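Clakisen, le fil
27 juil. 2025

1/ Bon, ça fait des semaines que je vous promets un fil sur le vinaigre maison, et comme la moitié de mes messages privés me demandent encore « mais tu fais ça avec quoi, toi ? », je m'y mets ce dimanche, fenêtres ouvertes, un café à portée de main. Ce sera long, je préfère prévenir, je n'ai jamais su faire court et ma famille en sait quelque chose.

2/ D'abord, d'où ça vient. Ma grand-mère avait un vinaigrier en grès posé sur le buffet, avec un robinet en bois qui gouttait un peu, et une soucoupe dessous pour la goutte. Les fonds de bouteille y passaient le dimanche soir. On n'achetait jamais de vinaigre. J'ai cru très longtemps que toutes les maisons sentaient comme ça (une odeur piquante mais pas méchante, entre la pomme trop mûre et le bois ciré).

3/ À sa mort, le vinaigrier est parti chez une cousine et je n'y ai plus pensé pendant des années. Et puis un mois de novembre, en rangeant la cave, je suis tombée sur un carton de vin rouge Lambrechts, trop vieux pour être bu avec plaisir, trop bon pour l'évier. Voilà comment on se retrouve avec des bocaux dans le couloir.

4/ Le principe tient en une phrase : une bactérie transforme l'alcool en acide acétique, et pour ça elle a besoin d'air. C'est tout. Le voile un peu gélatineux qui finit par se former à la surface, c'est ce qu'on appelle la mère. Elle n'est pas belle, je vous l'accorde. La mienne ressemble à une crêpe ratée et je l'aime beaucoup.

5/ Où trouver une mère ? Le mieux reste de la demander à quelqu'un qui en a une, les gens qui font leur vinaigre en ont toujours trop et sont ravis d'en donner. Sinon, un vinaigre non pasteurisé et non filtré fait très bien l'affaire pour démarrer. Regardez l'étiquette, et si vous voyez un petit nuage au fond de la bouteille, c'est plutôt bon signe.

6/ Le contenant maintenant. Du verre ou du grès, rien d'autre chez moi. Surtout pas de métal, l'acide l'attaque. J'utilise un bocal Jellby de 4 litres à large ouverture, que je ne remplis jamais jusqu'en haut. Plus la surface au contact de l'air est grande, mieux la mère travaille. Par-dessus, un carré de vieux torchon bien serré et un élastique, et vous oubliez le couvercle au fond d'un placard.

7/ Le torchon est là pour les moucherons. Prenez un tissage fin ! Une gaze lâche, ils passent au travers, je l'ai appris à mes dépens l'été de mon deuxième bocal et je vous épargne les détails. Un mouchoir en coton repassé convient très bien aussi.

8/ Pour les proportions de départ, je verse 1000 ml de vin, de l'eau pour le détendre un peu s'il est très fort en alcool, et un bon verre de vinaigre vivant. Si vous avez une mère, posez-la doucement. Si elle coule, tant pis, une autre se formera au-dessus et celle du fond, vous pourrez la retirer plus tard.

9/ Question qui revient tout le temps : les sulfites. Oui, un vin très sulfité peut retarder le démarrage, voire tout bloquer. Je laisse le vin ouvert une nuit dans une carafe avant de le verser, en le remuant quand je passe devant. Je ne jure pas que ce soit très scientifique, mais mes bocaux partent mieux depuis.

10/ La température. Tiède et stable, à l'abri du soleil direct. Le haut d'un buffet, une étagère de cuisine loin des plaques, le couloir chez moi. En hiver, ça traîne, et on a tendance à croire que c'est fichu alors que ça dort simplement un peu. Par les chaleurs qu'on a en ce moment, ça galope, et il faut goûter plus souvent.

11/ D'ailleurs, parenthèse chaleur. Pour le marché je prends le tram, et avec un bidon de cidre dans chaque main, croyez-moi, on choisit son heure. Le matin tôt c'est un bonheur. Après, les grandes dalles claires vous renvoient toute la lumière dans la figure et on traverse en plissant les yeux, en pensant très fort à la limonade au vinaigre qui attend au frigo (la recette est plus bas, patience).
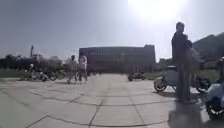

12/ Le cidre, justement

Si vous débutez, commencez par là. Un cidre brut fermier, le plus simple possible, sans sucre ajouté. Il est moins alcoolisé que le vin, il démarre plus vite, et le résultat est doux, rond, indulgent avec les étourdis. Celui que je prends vient de Wernoden et il donne un vinaigre d'un blond magnifique. Le bidon de 5 litres me fait la saison, avec de quoi en offrir.

13/ Quand est-ce que c'est prêt ? Quand c'est bon ! Je sais, ça agace tout le monde. Glissez une paille propre sur le côté, sous le voile, sans trop le bousculer, et goûtez. Si ça sent encore le vin, on referme et on attend. Si ça pique franchement le nez et que l'alcool a disparu en bouche, vous y êtes. Comptez plusieurs semaines au moins, souvent quelques mois.

14/ Les petits soucis. Une odeur de dissolvant à ongles au début, c'est fréquent, ça passe en général avec du temps et de l'air. Des points duveteux verts, noirs ou blancs à la surface, par contre, c'est de la moisissure : on jette tout, mère comprise, on ébouillante le bocal et on recommence. Je n'ai jamais cherché à sauver un bocal moisi et je vous déconseille d'essayer.

15/ Pour la mise en bouteille, je filtre dans un filtre à café, je remplis à ras et je bouche bien. Là, au contraire, on ne veut plus d'air. Ensuite je le laisse vieillir au noir quelques mois si j'arrive à me retenir. Le vinaigre de vin y gagne énormément, il perd son côté agressif et prend presque un goût de noix.

16/ Une précaution tout de même : on ne connaît pas l'acidité exacte d'un vinaigre maison. Pour les salades, les sauces, déglacer une poêle, aucun problème. Pour les conserves et les cornichons que vous voulez garder longtemps, prenez un vinaigre du commerce dont le degré est indiqué. Là-dessus je suis intraitable, même avec ma belle-sœur.

17/ La limonade promise. Dans une grande carafe : deux cuillères à soupe de vinaigre de cidre, deux de miel délayé dans un fond d'eau tiède, quelques feuilles de menthe froissées, une rondelle de gingembre si vous aimez, puis de l'eau très fraîche jusqu'en haut. On goûte, on rajoute du miel, on regoûte. Mes enfants font la grimace à la première gorgée et finissent la carafe.

18/ Et mon usage préféré, tout bête : des tomates bien mûres, du sel, un filet de vinaigre de vin, et on attend un quart d'heure avant de mettre l'huile. Le jus au fond du saladier se boit ou se sauce, selon l'éducation qu'on a reçue.

19/ Je garde pour un autre fil le vinaigre de framboise et celui de miel, qui me donne encore du fil à retordre (mon dernier essai sent la cire et pas grand-chose d'autre). Si vous avez réussi le vôtre, racontez-moi tout, vos proportions m'intéressent vraiment.

20/ Ah, et pour celles et ceux qui demandaient une mère : la mienne s'est dédoublée, j'ai de quoi en donner deux beaux morceaux. Venez avec un pot en verre et pas une boîte en plastique, s'il vous plaît. Écrivez-moi en privé, je réponds le soir.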